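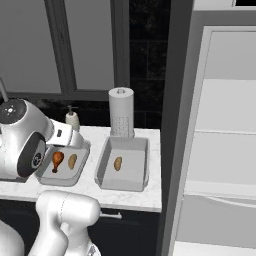 The two-tray task in the simulated kitchen, arm over the left tray

Nistura Community Help > Teaching by demonstration > Remote control

My teleop demos look fine on replay but the trained arm dithers over the first tray

Posted by slowpotato, Sep 8, 2026

Hello all, and thank you in advance for reading, as I do tend to go on a bit.

I teach an evening class for adults who want to learn how robots get trained, and over the summer I have been building one small exercise for them, all in simulation so that we can share it without anybody needing hardware at home. The job is to move food from the left serving tray to the right one on the kitchen counter. There's a drumstick and a potato to start with in the left tray, and in the version I posted there's already a potato over on the right. I drive the arm by remote control with the Osar handset (the older one with the stiff trigger) and save each run as a demonstration, and then I train a policy on the whole lot overnight.

I recorded 43 demonstrations in all. I threw out the ones where I dropped something or got my wrist in a tangle, and that left me with 36 that I was really quite proud of. Every one of them replays cleanly. The arm comes in, takes the drumstick, sets it in the right tray, comes back for the potato, and backs off.

The trained policy is another matter. It swings in from the left just as I do, gets the hand above the left tray, and then it sort of hums and haws. It drifts an inch toward the drumstick, drifts back toward the potato, closes the gripper on nothing at all, and opens it again. Now and then it commits and does a lovely job, which makes me think the thing has learned something. Other times it wanders until the run times out at 168 steps. I gave it a long evening of test runs with the layout reset each time, and it finished 13 of them.

Things I've already tried, so you don't have to suggest them: training for longer (no difference, or a touch worse), turning the lighting variation off, and restarting the Varma recorder between sessions in case it was holding on to something. I also tried slowing my own movements down, because I'd read on here that smooth demos are good demos. If anything the dithering got worse after that, which hurt my feelings a little.

One more thing that may or may not matter. When I get above the tray I usually stop and have a think before I go down. It's hard to judge height from the main view and the handset doesn't push back at all, so I wait until I'm sure. I also don't always take the drumstick first. I did at the beginning, and then in the later batch I took whichever one looked easier from where I was.

Is it my driving, or is it a setting? I'd love to have this working for the new term.

countertop_kate
Member since June

It's the number of demos. You need way more. I had the same thing with a cup stacking task and I just kept recording until it went away. Also check that your gripper is calibrated.

nernimau_bench
Regular contributor

Welcome, and please don't let the arm hurt your feelings! I think nearly every one of us has sat and watched a policy do precisely this, and I'm fairly sure you've put your finger on the cause yourself in your second-to-last paragraph. There are two things going on and they make each other worse, so let me take them one at a time.

The first is the pause. When you stop above the tray to have your think, the recorder goes right on recording. So a good chunk of every demonstration consists of the arm hanging over the left tray with the command being "stay where you are." The policy can't see you thinking. All it has is the picture and the joint positions, and from those it learns that when the hand is over the left tray, the usual thing to do is very little. Then you start down, and the picture at that moment looks almost the same as it did in all the moments when you were holding still. It has no way of telling which one it's in, so it creeps and stalls. Driving slower stretches that part out even further, and that would explain why things got worse after you took the smoothness advice. (The advice is good, by the way, but smooth and slow are two separate things. You can be brisk and still be smooth.)

The second is the order. In some of your demos the arm hovers and goes for the drumstick, and in others it hovers and goes for the potato, and both start from nearly the same spot. Depending on what sort of policy you're training, it may well be averaging the two. The two pieces are lying side by side in that tray, so the average of "go to the drumstick" and "go to the potato" is a point somewhere in between, and I'd bet that's where your gripper closes on nothing. You could confirm it quite easily. Save a few of the failed runs and look at where the fingers are when they shut.

What I would do, in your shoes:

Pick an order and stick to it. Drumstick first every time, including the times when the potato looks easier. If you'd like the class to see the arm handle either order later on, that's a nice second exercise, but you'd want a policy that can cope with more than one right answer, and it helps to give it some cue for which you mean.

Trim the pauses out of what you already have. The Varma recorder has an idle filter under the export options, and it drops steps where the commanded motion is below a threshold. Start with a small threshold and watch a few replays, being careful around the grasp itself. The arm is nearly still while the gripper is closing, and if you filter those steps away you'll have taught it to leave before it has hold of anything. I did this to myself once and spent a whole weekend blaming the friction settings. Make sure gripper commands count as motion – there's a checkbox for it and it was off by default when I last looked.

Do your thinking somewhere else. Before you press record, move the arm through the approach once or twice for practice, decide where you're going down, park it back at the start, and then record the run in one go. It feels silly at first, a bit like rehearsing a phone call, but your hands pick it up fast. If height is what you're unsure about, open a second view from the side in another window while you drive. Just be a little careful there: if the policy only gets the main view, you don't want to be steering by things it can't see at all. A view from the wrist, given to both you and the policy, is the nicer answer if your setup allows one.

Keep a few of your fumbles. I know you were proud of the clean set, and you should be, but a policy trained on nothing except perfect runs has never seen what to do an inch off course. The ones where you dropped something can stay in the bin. A run where you came down slightly wrong, lifted, corrected, and then got a good grip is worth having. You can make some on purpose, too: start recording with the arm already a bit off to one side of the tray and drive it back in.

As for the number of demos, I'd gently disagree with the reply above. For a job this size on a layout that doesn't move much, what you've got isn't far off, and if you record a great many more with the same pause and the same mixed order you'll get a very confident ditherer. How much do the pieces move around on reset, though? If they're being scattered all over the tray, then yes, you will want more, and spread out so that each part of the tray gets its share.

Do let us know how you get on. I have a soft spot for kitchen tasks.

slowpotato
Original poster

Oh, this is so helpful, thank you both. I went and looked at where the fingers were closing in the failed runs, and it's right there in the gap between the drumstick and the potato, over and over. I laughed out loud and then felt rather guilty.

To answer your question, the pieces only shift a little on reset and turn a bit. They stay on their own sides of the tray.

I've sorted the old demos by which piece I picked up first, and the drumstick-first pile is a good deal bigger than I expected, so I'm going to keep that, run it through the idle filter with the gripper box checked (it was off, you were right), and record the rest fresh with a rehearsal before each one. I tried three that way before supper and they came out noticeably shorter. My thumb still wants to stop over the tray out of habit.

hinge_and_latch
Regular contributor

Just adding one small thing for anyone who finds this thread later with the same handset. The stiff trigger on the older Osar sends a half-closed value if you rest your finger on it, so you can end up with demos where the hand is partly shut during the approach without noticing. Have a look at the gripper channel in your recordings and see if it sits flat at fully open until the grasp. If it doesn't, there's a dead zone setting on the handset page. I'd set that before recording the new batch.

slowpotato
Original poster

Checked, and mine is wobbly in a handful of them. Dead zone is set now and I'll leave those ones out. Training again tonight!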